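Catálogo > Baño > Griferías de lavabo > Monomandos serie Nellside

Monomando de lavabo Storneck Nellside, caño corto

Grifería monomando para instalación sobre lavabo de un solo orificio. Cuerpo de latón fundido con acabado cromado, cartucho cerámico y aireador extraíble. Destinada a baños domésticos, aseos de oficina y alojamientos de uso moderado. No apta para exteriores ni para instalaciones con agua no tratada.

El mando regula caudal y temperatura con un único movimiento. La apertura se realiza en dos etapas: la primera limita el paso de agua y la segunda, tras una ligera resistencia, libera el caudal completo. El tope de temperatura viene desactivado de fábrica y se ajusta retirando el embellecedor de la palanca con una llave Allen.

Datos técnicos

Referencia: 1554-C
Acabado: cromo brillo
Altura de salida del agua: 64 mm
Diámetro del cartucho: 26 mm
Conexiones: 2 latiguillos flexibles, incluidos
Válvula de desagüe: no incluida
Compatibilidad: lavabos de porcelana y de resina con orificio estándar

El caño corto resulta adecuado para senos pequeños o medianos. En lavabos de gran fondo, el chorro puede caer demasiado cerca de la pared posterior del seno; para esos casos se recomienda el modelo Droltby, de mayor alcance y con la misma base de fijación.

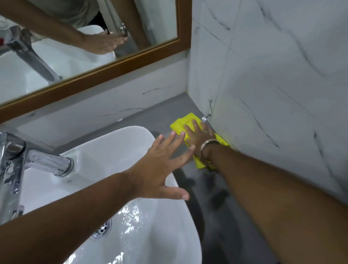 Lavabo blanco con monomando cromado de caño corto. Limpieza de la encimera con paño.

Instalación

Cierre las llaves de escuadra y purgue la tubería antes de conectar los latiguillos. Las partículas arrastradas durante una obra son la causa más frecuente de avería del cartucho. Coloque la junta tórica en la ranura de la base, centre el cuerpo sobre el orificio y apriete la tuerca de fijación por la cara inferior. Los latiguillos se roscan a mano y se terminan con un cuarto de vuelta de llave – un apriete mayor deforma la junta. No utilice silicona bajo la base.

Mantenimiento

Limpie el cromado con agua y jabón neutro, y séquelo con un paño suave. Quedan excluidos los productos con lejía, amoniaco o ácido clorhídrico, así como los estropajos abrasivos. En zonas de agua dura, desenrosque el aireador cada seis meses y sumérjalo en vinagre diluido durante una hora. Si la palanca gotea una vez cerrada, sustituya el cartucho completo; las juntas internas no se suministran por separado.

Recambios y accesorios

Cartucho cerámico Menon de 26 mm
Aireador con llave de desmontaje
Juego de fijación inferior
Válvula de desagüe cromada con tapa perforada

Los recambios se sirven en bolsa individual, con la referencia impresa en la etiqueta. Los pedidos de grifería recibidos antes de las 12:00 salen del almacén el mismo día laborable – los acabados especiales se fabrican bajo pedido y no admiten devolución.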